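Farm Payments & Policy board
Thread: Tolura hill payment, anyone seen a cent of it?

stonyacre
July 29, 2019
They told us in June that the Tolura money was set aside and we'd all have letters by now. I have no letter. My neighbor has no letter. The office in Seixas says the fund is "under review," and last month it was "approved in principle." Which is it?

ridge_and_rain
Same story over here. I was promised $275 an acre on the first 9 acres. Then a woman on the phone said $260, then she said she couldn't discuss rates. I'll believe it when the bank does.

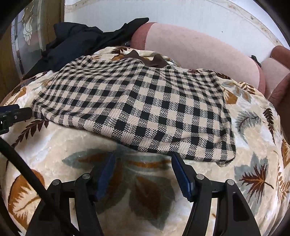
My guess is they never had a separate fund and it was always coming out of the regular pot. I went through the whole packet last night with the pages spread out on a plush cream blanket like that one, and there isn't one line saying where the money comes from. Plenty about eligibility, though. If anybody has a page that names the source, post it, and I'll take it all back.

brumorance_dan
You're both being a bit hard on them. The Brumorance growers' group met with the department and came away thinking it was a paperwork delay. These things take time.

stonyacre
Came away thinking it, or came away with it in writing?

brumorance_dan
Thinking it. I wasn't in the room.

stonyacre
Right.

ewes4u
Fukia got paid under the old scheme and it took two years. They also had 80 applicants turned down at the end over maps the department drew itself. I wouldn't spend a dime of this before it lands. I'd keep copies of your own maps too, dated.
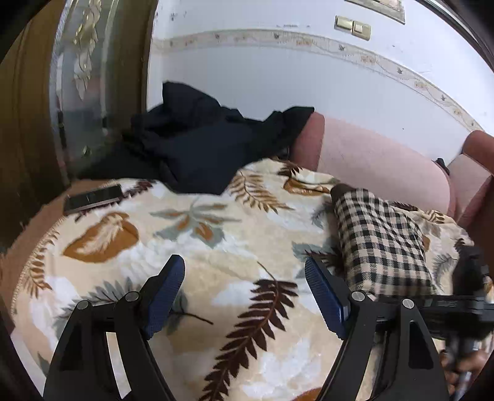 hayloft77 says the maps are fine this time and the holdup is all on the funding side. Heard it from the Seixas office, same as everybody.

ridge_and_rain
The Seixas office told me the opposite. Funding fine, maps being checked.

brumorance_dan
Could be both?

stonyacre
Could be neither. I'm sending a letter asking for the rate, the source and a payment date. Will post whatever comes back.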